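Clean Your Fingers First

I love a new gripper as much as anyone. I will stand at a trade booth for an hour watching one pick up eggs. But I've come to believe, pretty firmly, that the best upgrade for a small gripper is a cloth, a screwdriver and eight minutes before the first run of the day!

Most people I meet who run a small picking setup spend their evenings on software. When the thing starts dropping fruit they retune it, they slow it down, they collect more runs. I did this too. One July I lost most of a week to a drop problem on our Tritness cell, going through 400 logged grasps one at a time, until Tanner Sawatzky walked over, put his thumb on the left pad and wiggled it. The pad moved. He tightened one screw and went back to his lunch.

So these days I start at the tips and work back toward the wrist. Pads first, because that's where all the business happens. A mandarin is a wonderful thing to check them with. It's round, it has a bit of give, the skin is waxy and dimpled, and it will tell you right away if one side is pushing harder than the other (it rolls, or it creeps up and out like a bar of soap). I close on it slowly, stop, and look at both sides before I lift anything.
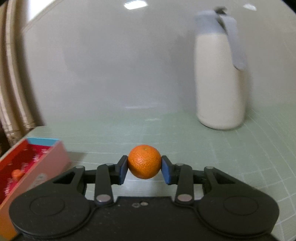

Then the linkage

With the fruit still held, look at the two sides as a pair. The inner bars should lean the same amount, and so should the outer arms. If one lags, go to the pivots. There are small caps over them on grippers of this style, and people treat those caps as decoration. Please don't! Press near each one with a fingertip and feel for play. A tiny bit of slop at a pivot grows by the time it reaches the pad, and no amount of tuning will take it out.

Dust is the other thing. It shows up as pale specks on black plastic, and I used to think it was only a matter of looks. I wipe the shell anyway, mostly for the selfish reason that wiping makes me look. I've found a hairline crack that way, and a screw that was on its way out.

I know the argument against all this. A good policy should cope with a sloppy hand, people say, and worn parts make for useful variety. Fine, up to a point. But I'd like to choose my variety, and I can't do that if I don't know the pad is loose.

Our check sheet fits on one side of a card and hangs from the Tritness bench by a string. The last line says "wiggle it," in Tanner's handwriting.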